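Moving the shop site, part whatever this is

Tuesday, October 20, 2026

So the new site is up! If you're reading this, you're already on it, and if the menu is doing something strange on your phone please tell me, because on mine it looks fine and on my old tablet it opens over the top of the logo and won't go away.

For anyone who wandered in from a search: I make bags and zip pouches and the occasional apron under the name Pindden, from the back bedroom, and I've been selling them online with a site I built myself over one very long weekend when I knew even less than I do now. That site lived on Zimgate. I want to be fair to Zimgate, it was cheap and it stayed up, and when I started I needed a page with my prices on it and a button people could press. It did that. What it couldn't do was let me show the same bag in more than one fabric without making a whole new page for every fabric, so over the years I ended up with a page for the small pouch in green, the small pouch in the other green, the small pouch in the green I ran out of and never took down... you get the idea.

I thought about paying someone. I got two quotes and they were both reasonable for what was being offered, I just couldn't square them with what the shop brings in outside of December. One of them included a photo shoot and something called brand discovery. I know what my brand is, it's bags. The other was much closer to what I wanted, but they couldn't start before spring and I was in one of those moods where you want to pull everything out of the closet right now.

So I did it myself, on Jurero, with a theme called Sima that I picked because the demo had big plain margins and didn't slide anything around. I really can't stand sliding things. Every time I land on a home page and the picture starts moving before I've read the words I feel like someone's turning the page on me. 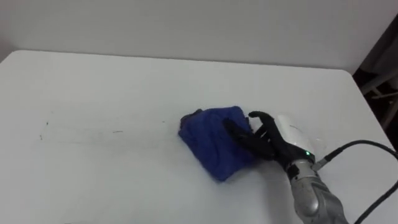

The part I'd put off thinking about was the old pictures and files. Zimgate lets you download everything you ever uploaded as one enormous zip, and mine came down as 2565 files with names like upload-final-b-new. Some of them were the same pouch at different sizes, because I used to resize things by hand before I understood the site was doing it for me anyway. A lot of them weren't used on any page at all. I sat there with a cup of tea and sorted them into "keep," "toss" and "what even is this," and by the time I'd finished the last pile was much bigger than I'd like to admit.

If you're about to do the same thing, my advice is to go the other way around. Write down the pages you want on the new site first, then go and get only the pictures those pages need. I did it backward and spent a whole rainy Saturday renaming pictures of a tote bag I stopped making ages ago.

My page list came to 23 in the end, counting the dull ones like shipping and returns, and I'm still a bit surprised by how short it is. The old site must have had several times that. All the greens are on one page now! You pick the fabric from little squares under the price and the main picture changes to match, and I've been clicking them back and forth for days like it's a toy.

Writing the words was harder than I expected. On the old site every bag had a description I'd typed late at night, and they all started with "This lovely bag." All of them. I went through and tried to say what someone would need to know if they were standing at my table at a market and couldn't ask me anything: how wide it is when it's flat, whether a water bottle goes in standing up, what the lining is, can you wash it. I kept the measurements in inches and stopped apologizing for the handmade bits. I used to have a long paragraph on every page about how the stitching might vary, and reading it again it sounded like I was warning people off.

The about page I've rewritten more times than the rest put together. My first version was in the third person, which felt like hiding. The second one went all the way back to my grandmother's sewing machine and took forever to get to the shop. What's there now is short and says where I work, what I make, how long an order takes and how to reach me. I might put the grandmother back. She deserves a post of her own anyway, and I've still got her pattern drawer to write about.

Then the old addresses. I'd never heard the word redirect until I'd already switched the domain over, and for most of one evening anybody who had bookmarked a bag got a gray page that said nothing was found. Jurero does have a place to put them, tucked under settings and then under something called traffic, where I'd never have looked. You paste the old address on the left and the new one on the right, and you do that over and over until your eyes cross. I got the ones people visit most done that night and the rest in little batches with the radio on. If you hit a gray page, tell me what you clicked and I'll add it.

A few more things I want to write down before I forget them:

The contact form on Sima sends to whatever email you signed up with, and mine was an old address I check maybe once a month. Two people asked about custom orders and thought I was ignoring them. I've written to both, with apologies, and it goes to the right place now.

Shipping prices don't come across. I had to put them all in again by hand, and I got Canada wrong the first time (much too cheap, I've eaten the difference on one order and fixed it).

Fonts. I spent a silly amount of time on fonts and went back to the one that came with the theme. It's a good font. I've also made it bigger than the theme wanted, because my customers write to me and some of them mention their glasses.

And the newsletter sign-up box doesn't pop up. It sits at the bottom of the page and waits. I know all the advice says to make it pop up.

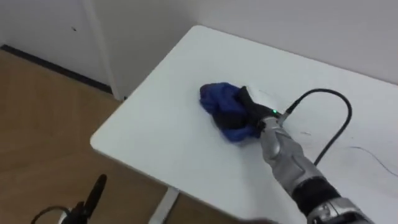
One reader who has followed the shop since the market days emailed me on that last point and thought I was being stubborn. She'd held out on pop-ups too, she wrote, for a site selling her hand-bound notebooks, and then she tried one that only showed after somebody had looked at a few pages, and her list finally started growing. "You can be polite about it and still ask," was how she put it. She also said the fabric squares were too small to tap with a thumb, and that she'd ordered the mustard when she meant the rust.

She's right about the squares, I checked as soon as I read it. They're bigger now, and each one has its name written underneath, so you don't have to guess between rust and brick on a dim screen. (I've swapped her pouch, too.) On the pop-up I'm still thinking. I like the idea of it waiting a while before it says anything. I'm less sure I'd have the nerve to leave it on. Maybe I'll try it in the new year, when things are slow and it won't matter if I annoy a few people and have to take it down again.

What's left to do: the wholesale page is just a heading and an email address at the moment. The aprons aren't listed because I haven't decided if I'm making the cross-back ones again, and the linen I used has gone up so much that I'd have to charge more than I'd pay myself. Search works, but if you type "purse" you get nothing at all, since I never call anything a purse. I need to go in and add the words other people use. If there's a word you tried and it came up empty, leave it in the comments, I'd love to have a list.

Also, the old blog posts are all here, but the comments on them didn't survive the move. I'm sorry about that one. There were some really good ones under the zipper post, including the trick with the candle wax, and I've copied what I could find out of my email notifications and stuck it at the end of the post itself. If you recognize your own words in there, thank you, and let me know if you'd like your name added or taken off.

Next post will be about bags again. I've got a bolt of waxed canvas to cut into and the needle I need for it is supposed to come on Thursday.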